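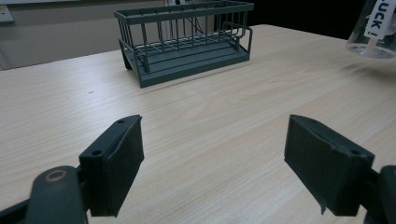

Minutes of the software meeting, manipulation group

Monday, 10:00, small meeting room
Chair: Wendy Rowbotham
Present: control, perception, planning and tooling, one or two persons from each. Dreßler joined by phone for item 2.

1. Minutes of the last meeting

The minutes were accepted with one correction. In the item on logging, "the planner drops the message" should be "the logger drops the message". The planner people asked that this is written clearly.

2. Perception

The depth filter was discussed first. On the dish rack it still returns a closed surface in places where there are only thin wires, and the planner then treats the rack as a solid box. For keeping a distance this is acceptable. For reaching over the rail or between the wires it is not. Dreßler proposed to fit a simple model of the rack and to ignore the depth points inside it. The meeting agreed to try this on the recorded data before any change is made to the live version.

The wood grain of the table was named again as a source of false edges. The new threshold helps, but it also removes some weak edges that we need for clear plastic. Perception will keep two settings and choose between them in the task file.

It was asked if the finger mask must be made new after each start. Answer from perception: no, only when the fingers or the camera mount were touched.

Action: perception to test the rack model on the 151 recorded runs and send the result to the list.

3. Control

Grudunex, our gripper driver, now reports the width between the fingers with a time stamp. Before, the time stamp was added by the receiving side, and the delay changed with the load of the computer. Tooling has checked the new values against the video and finds them good enough.

The closing speed was discussed for some time. Control wants one slow speed for all transparent parts. Planning would like the speed as a parameter of each grasp. It was decided to do the second, with the slow speed as default value. Wendy asked that the default is written in one place only, and not again in every task file as it was with the force limit.
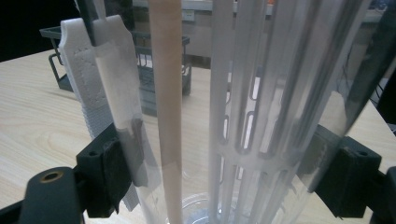
Page 2 of 4

3. Control (continued)

Contact on the clear cylinder: the finger pad can rest against the wall while the width signal hardly changes, so the present contact test gives no answer. Control will add the motor current as a second signal. The two signals are to be stored separately in the log, also when only one of them is used for the decision.

4. Planning

The planner now reads the scene from Prura and no longer from the old text file. Four tasks were moved over. The remaining ones wait for the new names of the coordinate systems, see item 5.

The combination of clear tube, white slotted cage and wooden rod is the most difficult case at this time. The perception output often gives the cage as the outer surface and misses the tube in front of it. A path that looks free is then too close to the tube. Two proposals were made:

- Planning adds a fixed margin to every object which has the tag "clear".
- Perception gives back an outer hull and the planner does not need to know the material.

The first proposal will be done now, as it is small work. The second stays open until the next meeting. Planning pointed out that the white clip and the strap at the side are not in the model at all. They should be entered at least as a simple box.

5. Tooling

The replay tool Drinine opens the logs of version 6 and version 7. Older logs must be converted first. The converter is slow but correct, and it will not be improved further.

Names of coordinate systems: the list was sent out before the meeting and only one comment came back. The left and right finger will be named as seen from the wrist camera. The list is accepted with this change.

Action: tooling to put the list in the repository and to let the build stop when an old name is used.

6. Other business

The request for a second replay computer was moved to the April meeting.

Please send corrections to these minutes to Wendy Rowbotham.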